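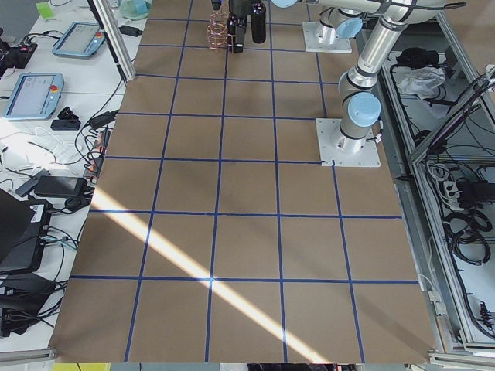 How to Mark Out a Grid for Square-Foot Planting

The Bergeron Community Garden assigns each member household one raised bed. Beds planted on a measured grid are easier to weed, water and share between two gardeners. The following procedure applies to all standard beds and may be adapted for beds of other sizes.

What you will need

A tape measure, a pencil, a ball of garden twine, a small hammer, short galvanized nails, graph paper and a copy of the seed list. Tools may be borrowed from the Lirkiten shed and should be returned by sunset on the same day.

Before you begin

Remove last season's roots and any stones larger than a walnut. Spread compost to a depth of two inches and work it in with a hand fork. Level the surface with the back of a rake. A bed that slopes will send water to one end, and no grid will correct it.

Check that the inside edges of the bed are square by measuring both diagonals. If the two measurements differ by more than an inch, loosen the corner screws, push the longer diagonal in and tighten the screws again.

Step 1. Measure the bed

Measure the inside length and the inside width. Write both figures on the graph paper. Members in the Jumwood section should note that their beds are 38 inches wide on the inside and will not divide evenly into one-foot squares. In those beds, place the extra two inches along the north side and leave them unplanted.

Step 2. Mark the edges

Starting from the same corner each time, make a pencil mark on the top of the boards every 12 inches. Do not measure from one mark to the next, as small errors will add up along the length of the bed. Keep the tape in place and read each mark from it.

Step 3. Set the nails

Drive one nail at each mark, leaving half an inch standing. Nails should sit toward the outer side of the board so that the wood does not split into the bed.

Step 4. Run the twine

Tie the twine to the first nail and run all of the lengthwise lines before starting on the crosswise ones. Pull each line firm, but stop before the nail begins to lean. Where two lines cross, a single loose knot will keep them from drifting – this is most useful in windy weather.
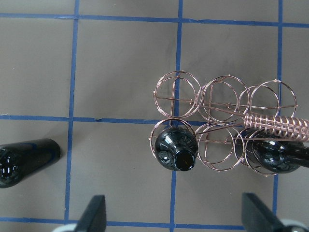
Isabelle Chan writes that she gave up on twine after two seasons, as it sagged after every heavy rain, and now uses thin wooden lath screwed together at the crossings. She lifts the whole grid out in the fall and stores it flat. Members may use lath if they prefer, provided that it is untreated.

Step 5. Assign the squares

Copy the grid onto graph paper and write one crop in each square. Place tall crops on the north side. Large plants such as peppers take one square each, lettuce is planted four to a square, and radishes sixteen to a square. Leave one square empty for a second sowing in August.

Step 6. Plant and label

Sow according to the plan and water gently. Thin the seedlings after 14 days. Labels should show the crop and the variety. File a copy of the plan with Yolanda Iwasaki at the Sunday work session.

Care of the grid

Tighten slack lines once a month. Replace any twine that has begun to fray – a broken line left on the soil can catch in a hoe. Remove the nails at the end of the season if the boards are due for replacement.

Contact the Bergeron Community Garden office | Copyright Bergeron Community Garden. All rights reserved. | Back to top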